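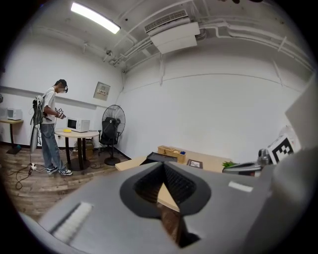
The gray hand-held gripper up close, with its black rubber funnel in the middle and the marker plate at upper right.

Himia puts its gripper care routine online, free for anyone to use

Saturday, June 8, 2024 - I'm Melina Spanos, I look after the hand-held grippers at Himia, and as of today you can download the same care sheet I keep taped up over my bench!

It's 2 pages long and covers the things people email me about most. Wipe the rubber funnel inside and out with a damp cloth, ribs included (dust loves those ribs). Check that the square marker sits flat on its plate, and if a corner has lifted, swap the whole thing and calibrate again. Work the metal joint by hand through its full travel before you power anything up. Gritty? Stop there and clean it.

We tried the sheet out with Cherkaoui over five weeks, and Dalia Soliman on their side sent back so many notes that I rewrote the joint section twice. She was right about the screws, by the way: snug, then a quarter turn, and no more.

Spare funnels and marker plates can be ordered under kit number 324. A second sheet, on cables and connectors, is due in December.

Press contact: Kerstin Brandes, Himia press desk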